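Pruvside Neighbors Help Board
Home > Yard and Garden > Soil and Drainage

Can I get anything to grow on a hard dirt lot before fall?

Asked by Touran Hashemi on August 7, 2026
Viewed 2,089 times

Hi all, first time posting, so sorry if this is in the wrong section. We bought the house at the end of Dristow Lane in the spring and it came with the side lot. The previous owner parked trucks and a boat on it for years, as far as I can tell from the neighbors, and the dirt is like a parking lot without the paving. I tried to put a shovel in it last weekend and bounced. My husband tried too and bent the handle on the cheap shovel, so now we own one shovel.

When it rains the water just sits on top for a day or so and then there's a crust. When it's dry and windy we get dust in the kitchen, on the porch, in the dog. I'd love some kind of grass or clover out there, nothing fancy, it doesn't have to look like a golf course.

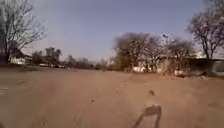 The lot, looking toward the trees.

What I've read so far is all over the place. One site says rent a tiller and go as deep as you can. Another says never till, it makes it worse. My sister-in-law says to cover everything in cardboard and wood chips and wait a year, but that is a LOT of cardboard. The guy at the Usska garden center wanted to sell me 23 bags of gypsum and I walked out with a hose nozzle.

So my questions, I guess, are: do I till or not, is gypsum worth it, and is it too late to seed this year? We usually get our first frost in the middle of October. Budget is small. I don't mind doing the work myself if it's spread out over weekends. Thanks in advance!

3 answers

Answer by Natsumi Sugawara
Marked as helpful by 6 people

Oh, I feel for you, I did this exact job behind my old rental and it took me two falls and a lot of bad language. It can be done though! And you're asking at a good time of year.

Gypsum first. Skip it until you've had the soil tested. It can help on clay with too much sodium in it, but for ground that's simply been driven on it doesn't do much, and you'd be spending your seed money. Your county extension office can probably tell you where to send a sample – mine cost less than a pizza. Ask for pH and organic matter along with the usual stuff.

On tilling, I'd say don't till the whole lot, and please don't till it bone dry or soaking wet. Dry, the tiller skates around on top and beats you up. Wet, you get clods that set like bricks. What worked for me was a broadfork, after a slow soak. I ran a sprinkler in the evening, let it sit a day or two, then pushed the fork in and rocked it back. You aren't turning anything over, you're just cracking it open so water and roots have somewhere to go. If a handful squashes into a sticky ribbon, it's too wet, go have a coffee and try again tomorrow.

If it's too big to fork by hand, rent a core aerator and go over it twice, the second time crossways. Some rental places have a half-day rate, so talk a neighbor into splitting the day with you.

Then compost, as much as you can afford. I spread mine an inch thick and raked it so it fell down into the cracks. Bulk by the truckload is way cheaper than bags. Kobori Landscape Supply let me have the unscreened stuff at a discount, which had sticks in it, but who cares.

For this year I would not plant lawn on the whole thing. I'd do a cover crop on most of it – oats and forage radish, sown in the second half of August where you are. The radishes punch down into the hard ground, the frost kills them once it gets properly cold, and they rot and leave holes. (They do smell a bit when they rot. Warn the neighbors.) Then seed clover in early spring right over the top.

If you really want to see something green that stays green, pick one strip near the house and put down a tall fescue and white clover mix in late August or early September. Keep the top damp until it's up. Light sprinkles a couple of times a day, then gradually less often and deeper.

And keep cars off it! One delivery truck on damp ground and you're back to square one in that spot. I put a rope across mine.

Answer by dirtroad376

just till it. rent the big rear tine one not the little front tine. we did ours in one afternoon and threw down contractor mix, looked fine by halloween. a lot of it washed down to the low end in the first big storm so maybe put straw on it

Answer by Mossy_Gate

Agree with Natsumi on the soil test. One thing to add: watch where the water sits after the next rain and mark the edges of the puddles with sticks. If it's always the same place, you've got a low spot, and no amount of seed is going to fix that. I had to bring in topsoil for mine and feather it out.

Also, straw and hay are different! Get straw. I used hay once because it was free and I was pulling weeds out of that bed for almost three years.

Comments on this page

Touran Hashemi: Thank you so much, this is more than I hoped for. Ordering a soil test kit tonight and asking around about a broadfork. Natsumi, how much radish seed did you use? The bag I'm looking at only gives pounds per acre.

Natsumi Sugawara: I went light, it spreads out more than you'd think. Measure your lot first and work it out from the bag, then use the low end of whatever range it gives, especially if you're mixing it with oats. And call the library on Dristow before you buy a fork, they had one in the tool shed last I checked.

Mossy_Gate: They still do, but it's out a lot on weekends.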